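# Prudo - bimanual planning and rehearsal software

Prudo plans and checks motion for two-armed mobile robots in simulation, and sends the same plan to the real controller without a conversion step. Current release: 24.2.
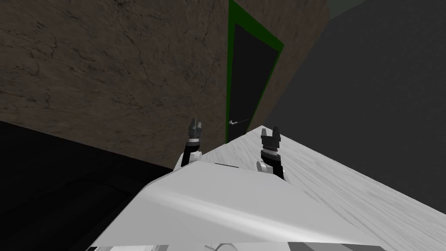

The package consists of a scene server, a planner, a perception stub and a command-line tool. All four run on one workstation. The scene server can also run headless on a separate machine, which is how most sites use it for overnight batches.

Prudo is developed by Duvholm and supplied either direct or through Adosell as part of a cell commissioning contract. The software is the same in both cases. Support arrangements differ and are set out at the foot of this page.

## What it does

A task is written as a short text file listing goals, constraints and the frames they refer to. Prudo loads the room, the robot model and the task, then searches for a joint trajectory for both arms and the base together. The two arms are treated as one kinematic tree. Older packages plan one arm, freeze it, and plan the second around it, and this tends to fail when both hands have to work close together over a table.

Every trajectory is checked for:

- self-collision, including arm against arm and arm against body
- collision with room geometry
- joint position, velocity and acceleration limits
- loss of reach margin at any waypoint
- base tilt beyond the value set in the robot file

A plan that fails any check is rejected and logged with the waypoint number and the pair of links involved. There is no warning level. If a limit is too strict for the site, it has to be changed in the robot file, and the change is written to the run log.

## Scene server

Rooms are built from simple solids with a texture and a contact material assigned separately. Changing the look of a table has no effect on its friction. This matters when textures are shuffled to train or test a detector, as the physics stays fixed between runs and any change in the result comes from perception.

Wall, floor, door and tabletop textures can be drawn from a list or fixed by name. Lighting is set per room. With a fixed seed, the same room file produces the same surfaces and object placements on any supported machine.

Cameras can be attached to any link or left free in the room. A body-mounted camera inherits the full motion of its link, roll included. Levelling is available as an option (`camera.level: true`) and is off by default. Recordings made with levelling on are marked as such in the header and the perception stub will refuse to mix them with unlevelled ones.

Doors, drawers and lids are modelled as hinged or sliding joints with adjustable damping. A door may be locked, in which case it is treated as wall for planning purposes. Handles have their own collision shape and can be named as a grasp target.

## Planner

The planner works in two stages. A sampling stage finds a coarse path, and a smoothing stage shortens it and fits it to the controller's time step. Either stage can be run alone.

Smoothing is limited to 30 passes by default. Raising the limit seldom helps. If a path is still rough after the default number of passes, the usual causes are a waypoint placed too near a joint limit or a collision shape that is larger than the part it stands for.

Grasp goals can be given as a full pose, as a pose with one free axis, or as an approach cone. For two-fingered grippers the opening width is part of the goal and is planned along with the arm. Fingers are included in collision checks at their planned width at each time step. Versions before 23 used the fully open width throughout, and users moving up from those will find that some paths previously rejected are now accepted.

Base motion may be free, restricted to a line, or locked. For tabletop work we recommend locking the base once it is in position. Plans with a free base take longer to find and the small base movements they contain are rarely wanted.

### Ready pose

Each robot file defines a ready pose from which tasks start. The pose supplied with our reference two-arm model keeps both grippers raised, roughly parallel and clear of the body. It can be replaced, but a new pose is only accepted if it passes the full set of checks with the fingers both closed and open.

The ready pose is checked again when a room is loaded. A pose that is safe in one room may put a hand through a shelf in another.

## Perception stub

Prudo does not include a trained detector. The perception stub reads object poses straight from the scene server, adds the noise and delay set in the task file, and publishes them in the same message format that a real detector would use. The planner cannot tell the difference.

Noise can be set per axis. Dropouts can be set as a rate or as a fixed list of time steps. A site with its own detector can connect it in place of the stub and feed it rendered camera images. Pale, finely grained surfaces under flat light are a useful test for depth from stereo, and two of the supplied room files were made for it.

## Command line

Typical use is as follows.

```
prudo room load room_b.yaml
prudo robot load twoarm_ref.yaml
prudo task check reach_table.yaml
prudo plan reach_table.yaml --seed 2444 --lock-base
prudo replay last --camera body
```

`task check` reads the task file and reports missing frames, duplicate names and goals that are out of reach from any base position. It does not plan. Run it first. It finishes in well under a second on most files and catches the greater part of the mistakes we see in support requests.

`replay` shows the last accepted trajectory from any named camera. It does not run the physics again. To repeat a run with contact enabled, use `prudo run`.

Exit codes are stable between releases. A rejected plan returns 2, and a file error returns 1.

## Sending a plan to hardware

Accepted plans are exported as a timed joint list with a checksum of the robot file. The hardware bridge compares this checksum with its own copy and will not start if they differ. It also compares the measured joint positions with the first waypoint, and stops if any joint is outside the start tolerance.

The bridge does not replan. If something in the real room has moved, the bridge does not know about it unless the site has connected a detector and enabled the guard option. The guard watches for objects inside the planned volume and holds both arms when it finds one. It is a convenience for protecting equipment - it is not a safety function and must not be used as one.

## Known limits

- Cables and hoses are drawn but have no collision shape. Allow clearance in the robot file.
- Soft objects are treated as rigid.
- Only one mobile base can be planned at a time. A second robot may be present as a moving obstacle with a known path.
- Contact between a held object and a tabletop is modelled, but sliding at low speed can stick. A fix is planned. The present workaround is to raise the contact update rate for that pair.
- Mirrored arms must be defined in full. The `mirror_of` key was withdrawn in 24.0 after it was found to reverse the sign of the wrist roll on some models.
- Very thin slots in body panels are closed up when collision shapes are simplified. The drawn model is not affected.

## Requirements

A 64-bit Linux workstation with a discrete graphics card. The planner itself does not use the card and will run without one, but camera rendering will then be slow enough to be of little use. Headless rendering is supported.

Robot models are read from URDF. Meshes should be closed and in metres. Models in millimetres load without complaint and produce robots of surprising size, so check the scale with `prudo robot info` after import.

## Changes in 24.2

- Finger width is now written to the run log at each waypoint.
- Door handles may be used as grasp targets when the door is locked. The door will not open, but the approach can be rehearsed.
- Fixed a fault where a body-mounted camera lagged its link by one time step during fast base turns.
- Fixed a fault where textures with a long grain were stretched on tabletops rotated after loading.
- Room files from Gbeho, the layout tool, can be imported without first stripping the comment block.
- `prudo plan` now reports the seed it used even when none was given.

Robot files from 24.0 and 24.1 load unchanged. Files from earlier versions need `prudo robot upgrade`, which writes a new file and leaves the old one in place.

## Licensing and support

Licences are per workstation and do not expire. Updates are included until the following January and may be renewed yearly. An evaluation licence has every function except export to hardware.

Sites supplied by Adosell should contact Adosell first. All other technical questions go to Mircea Gavrilă at Duvholm. Please attach the run log, the task file and the robot file. Screen recordings are welcome but cannot be used in place of the log, as they do not contain the seed.

Part number for orders: PRU-2444.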